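Talton Tulip Bedspread, Full/Queen

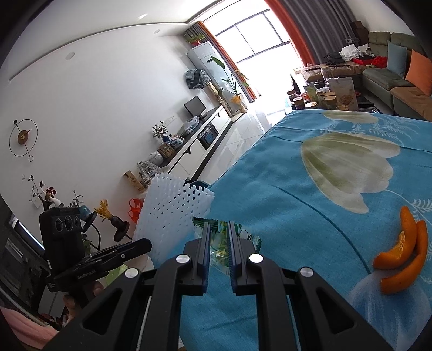

Blue bedspread with green-and-white tulip motif and white leaf sprigs.

Item 837
Sold by Kimham

A light cotton spread for spring and summer. Prewashed, so shrinkage is small. Machine wash cold with like colors and tumble dry low. Do not bleach. Iron on the back if needed.

Pillow shams sold separately. Twin size is back in stock in May. Returns accepted unwashed, with tags on. Shipping is $10 per order.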